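Kapitel 6
Tücher, Lappen, Wäsche: Textilien im Haushalt

Von Fadime Yurt und Jaanus Šimkus
Mai, Online-Fassung des Lehrbuchs
147 mal geteilt | 2 Kommentare

Lernziele: Fasern am Griff unterscheiden. Flor und Saum beurteilen. Tücher glatt legen, falten, stapeln. Pflegezeichen lesen (Wiederholung aus Kapitel 5).

6.1 Womit wir anfangen

Mit dem Tuch. Nicht mit der Waschmaschine, die kommt in 6.4. Wer ein Tuch nicht beurteilen kann, wäscht es falsch, legt es falsch zusammen und wundert sich im Herbst, warum der halbe Stapel hart geworden ist.

Ein Fall aus der Praxis. Wohnheim Rodetwood, Hauswirtschaft, Sonntag früh. Mehwish Cheema übernimmt die Schicht und findet im Wäscheraum mehr als 780 Tücher vor. Baumwolle, Mikrofaser, Halbleinen, alles in denselben Regalen, manches gefaltet, manches gerollt, manches einfach reingestopft. Spültücher zwischen Bodentüchern. Zwei Stunden Sortieren, bevor überhaupt eine Maschine lief. Den Fall brauchen wir in diesem Kapitel noch öfter, also bitte merken.

Aufgabe vorab: Notieren Sie in Stichworten, wonach Sie sortiert hätten. Farbe? Größe? Faser? Einsatzort? Zettel aufheben, am Ende von 6.3 wird verglichen.

6.2 Flor, Griff, Saum

Erst hinlegen, dann urteilen. Helle, glatte Unterlage, gutes Licht, am besten seitlich vom Fenster. Auf einer hellen Platte sieht man sofort, was abfusselt, und die Kante des Tuches hebt sich ab. Das Tuch nicht ziehen, nur ablegen und mit der flachen Hand einmal drüberstreichen.

Dann der Flor. Bei Mikrofaser kurz und dicht, sehr feine Fasern, fast samtig. Mit dem Strich wirkt die Farbe heller, gegen den Strich oder an gedrückten Stellen dunkler. Anfänger halten solche Stellen gern für Flecken. Einmal gegenstreichen: verschwindet der Schatten, war es nur die Faserrichtung. Bleibt er, weiter wie in 6.5 (Fleckenbehandlung).

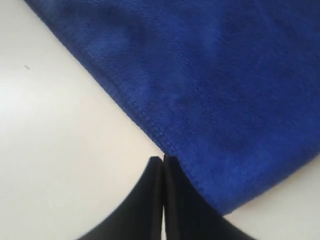 Der Saum verrät meistens mehr als die Fläche. Läuft die Naht parallel zur Kante? Sind Stiche ausgelassen, steht irgendwo ein Faden ab? Rollt sich die Kante ein? Leichtes Einrollen ist normal und lässt sich beim Falten ausstreichen. Zieht sich der Saum dagegen über die ganze Länge zusammen, ist er stärker eingelaufen als das Gewebe, dann liegt das Tuch nie mehr plan. Aussortieren, zu den Bodentüchern damit.

Griffprobe: Handrücken, nicht Fingerspitzen. Mikrofaser bleibt an rauer Haut leicht hängen, Baumwolle nicht. Weichspüler merkt man auch, der Griff wird schmierig-glatt und das Tuch nimmt schlechter Wasser auf. Bei Mikrofaser deshalb keinen Weichspüler, nie. Steht in fast jedem Pflegeettikett und wird trotzdem dauernd gemacht.

Merke
Flor streichen, Saum prüfen, Griffprobe. Immer in dieser Reihenfolge.

6.3 Glatt legen und falten

Lange Seiten aufeinander, Saum auf Saum. Falte ausstreichen, von der Mitte nach außen. Dann dritteln, die geschlossene Kante zeigt im Regal nach vorn. Bestehende Falten erst glätten, sonst faltet man sie mit ein und der Stapel kippt.

Im Wohnheim Rodetwood hat man sich auf Sechserstapel geeinigt. Höher geht, aber dann zieht jeder von unten und alles liegt wieder schief. Ob das bei Ihnen passt, hängt von der Regaltiefe ab, einfach ausprobiern.

Jetzt den Zettel aus 6.1 rausholen und mit der Nachbarin oder dem Nachbarn vergleichen.

Diese Website verwendet Cookies. Mit der weiteren Nutzung stimmen Sie dem zu. Einstellungen | Akzeptieren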